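Search tickets
Advanced search

Ticket 2764 – Karnitz entangled photon bench: Bell test stays below the classical limit
Opened: November 24, 2025
Reported by: Marwa Benmoussa
Handled by: Mohcine Cherkaoui, Milludis bench support
Status: Resolved, follow-up pending

Original report
The CHSH routine completes without errors but S comes out below 2 on every run. Same result with the room lights off and the cover closed. The bench was moved to a different optical table before the problem appeared. Single counts on both arms look normal and the coincidence rate matches the value written in our lab book. Software is Hetik, current release. Integration time is 100 seconds per analyzer setting.

Reply, M. Cherkaoui
Please send the raw coincidence file for one full run and the delay histogram for channels A and B. Also set both analyzers to H/V and scan one of them through a half turn, then repeat at plus/minus 45 degrees. Use the same pump power for both scans and don't touch the irises in between.

Update, M. Benmoussa
Files uploaded. The histogram shows a single peak, centered inside the window. Window is 11 ns. H/V scan has a deep minimum. The 45 degree scan is nearly flat. I repeated it with the analyzers swapped between arms, no change. The laser had been on all morning.

Reply, M. Cherkaoui
Histogram is fine. Counting electronics and cable delays can be set aside. High contrast in H/V with almost none in the diagonal basis means the pairs are correlated in polarization but the phase between the HH and VV terms is not fixed. What reaches the detectors is close to a mixed state, and the standard CHSH angles will give a result under the limit however long you integrate.

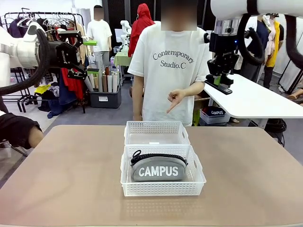
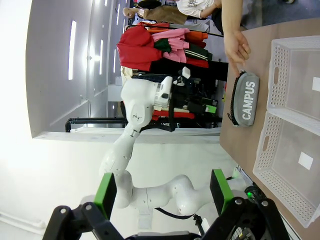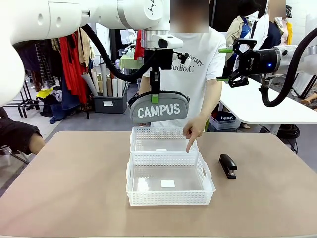 White baskets on the table

Candidates, in the order I would check them:
- pump-side compensation crystal missing, reversed, or rotated in its mount
- pump polarization no longer at 45 degrees to the crystal axes (would also show as unequal HH and VV counts)
- collection fibers favoring one crystal over the other
- narrow-band filter left out on one arm

Send HH and VV coincidences separately before taking anything apart.

Update, M. Benmoussa
HH and VV agree within counting noise. Filters are in place on both arms. The compensation crystal was taken out for the move and put back from memory. The mount has a pencil mark on it but the crystal holder has none, so I can't tell from the mark which way it went in.

Reply, M. Cherkaoui
Equal HH and VV rules out the pump half-wave plate for practical purposes. Procedure for the compensator:
1. Block the pump and close the detector shutters.
2. Loosen the retaining ring and rotate the crystal 90 degrees in its plane. Hold it by the holder only.
3. Retighten, open the shutters, unblock the pump.
4. Set both analyzers to +45 and watch live coincidences.
5. Tilt the crystal slowly about the vertical axis until the rate passes through a maximum. Then set one analyzer to -45 and confirm a minimum at the same tilt.

If there is still no contrast at any tilt, return the crystal to its earlier orientation and write back.

Update, M. Benmoussa
Rotated as described. Clear maximum and minimum with tilt – the rate at +45/-45 now drops close to the accidental level. Full CHSH run gives S above 2 by several standard deviations. Second run agrees. Locked the tilt screw and scribed both the mount and the holder.

Closing note, M. Cherkaoui
Cause: compensation crystal refitted 90 degrees off. No parts sent. The Karnitz alignment sheet doesn't show the crystal orientation, and I have asked for a drawing in the December revision. Ticket stays linked until the sheet is replaced.

Filed under: Photon Optics > Alignment > Polarization

Related tickets
Gouveia counter: channel B reads zero after restart
Hetik does not save analyzer offsets
Accidental rate too high with short window
Replacing the pump diode on Karnitz benches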